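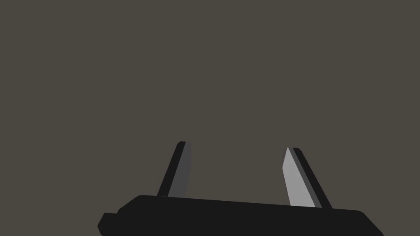 According to Margit Engebretsen, taupe should not be called a color at all but a disagreement between brown and gray, and in her opinion every dyer who worked with it for a long time has come to think the same. Her remark is often repeated in writings on color names, although other authors find it too strong.

Taupe

Taupe is a group of dark to middle colors lying between brown and gray. The word is French and means "mole", the small digging animal, and in the first use it named the color of this animal's fur. In English it has been used as a color name since the 19th century. Today it covers many shades, some of them much lighter than any mole.

Name and meaning

In French, the name of the animal comes from the Latin talpa. When the word passed into English it kept its French spelling, and most speakers of English do not connect it with the animal any more. This is one reason why the meaning could become wide. A person who says "mouse gray" still thinks of a mouse, but a person who says "taupe" thinks usually of a wall, a coat or a pair of shoes.

Paint makers do not agree on the limits of the color. Eduardo Caldeira compared 21 printed color cards for a study of household paints and found 13 shades sold with the word taupe in their name. The lightest of them was near to cream. The darkest, sold as Povitz Taupe, was placed on its card among the blacks. Caldeira proposed to keep the word only for shades where neither the brown nor the gray can be seen first, but he admitted that this depends on the light and on the person who looks.

Making the color

With paints, taupe can be mixed in 2 common ways. The first is to add a little burnt umber to a gray made from black and white. The second is to mix two opposite colors, for example orange and blue, and then add white until the wished darkness is reached. The second way gives a more lively result, but it is difficult to repeat the same shade on another day.

In wool the color was traditionally made with tannin and iron. The tannin alone gives a tan or light brown, and the iron makes it darker and more gray. Too much iron can make the fiber weak — a problem known to anyone who has handled old dark textiles. Touran Rostami describes in her handbook of home dyeing how the iron is added in small parts, with the wool taken out of the bath each time.

Use

Taupe is common in clothing, especially in shoes, gloves and stockings, and in the decoration of rooms. It is valued as a background because it does not compete strongly with other colors. Next to a strong green it can look slightly pink, and next to a red it can turn toward green. Painters know this effect as simultaneous contrast.

The shade collection at Fostitz holds 3,103 dyed samples, ordered by darkness and not by name. Samples marked as taupe are found in almost every drawer of the brown section and in several drawers of the gray one.

See also

Beige
Greige
Umber
Simultaneous contrast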